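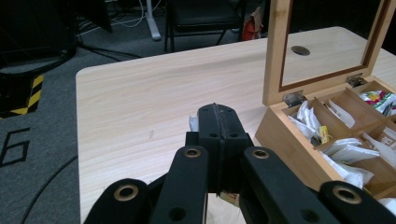
A pale wood table of the type Melbridge residents have been asked to clear for the survey.

Melbridge to measure its kitchen tables

Every household in Melbridge will be asked to measure its kitchen table this February, as the town council tries to work out how people eat now and whether the new flats planned off Station Road ought to have anywhere to do it.

A form has gone out to all 2580 addresses. It runs to 3 pages, the last of which is blank and headed "Further remarks about your table". Councillors are understood to be expecting a good many.

The survey follows a long row over the Rusus development, a block of 35 flats that won outline approval last year. The plans showed a kitchen, a sofa and a large television in each home, but no table. Asked about this at a public meeting, the developer said that modern buyers preferred "a flexible perching offer". The meeting went on for another two hours.

Under the town's design guide, a new home must have room for a table that seats everyone who could reasonably live there. The guide does not say how big that table is. It was written when everybody thought they knew. Rusus argues that a shelf 35 centimetres deep, with stools, meets the rule. The council argues that it is a shelf.

Residents are therefore being asked for the length, width and height of the table they eat at most often, its shape, and whether it pulls out, folds down or merely wobbles. People who eat on their laps may tick a box to say so. There is no box for standing at the sink, though a spokeswoman said this could be entered under "Other".

The form is firm on method. Tables should be cleared first and measured at the widest point, without the cloth. Round tables should be measured across the middle. Rounded corners count as corners. A table with a leaf that has not been opened since the children left home should be measured closed, "unless you have definite plans".

The work is being run by Laltusach, a small research outfit that last came to Melbridge to look into why the bus shelters face the wrong way. Its report on that subject was thorough, well received and had no effect on the bus shelters. The fee this time has not been made public, but the council has confirmed that a prize draw for people who send in their forms will cost £1000, to be spent by the winner at a shop of the council's choosing. The shop sells tables.

Opinion in the town is mixed. Customers at Pană, the café opposite the library, seemed broadly in favour of tables, with one man saying he had been using them for years. Others wondered whether the money might be better spent on the car park, a view that can be heard in Pană on most subjects. One woman said she was happy to measure hers but would need to find it first, under the post.

Rusus said it welcomed "any chance to understand how people interact with horizontal surfaces" and would be reading the results with interest. It has also offered to put a fold-down flap in the larger flats, at extra cost to the buyer. Pictures of the flap were handed round at last month's planning meeting, where it was admired by those who could see it and described by one councillor as "an ironing board with ideas".

Forms can be handed in at the library desk or posted through the town hall door, which is open until 3 in the afternoon. Anyone without a tape measure may borrow one from the library, which has two. There is already a waiting list for the longer one.

The results are due in the spring, after which the council will decide on a minimum table. A separate survey on chairs has not been ruled out.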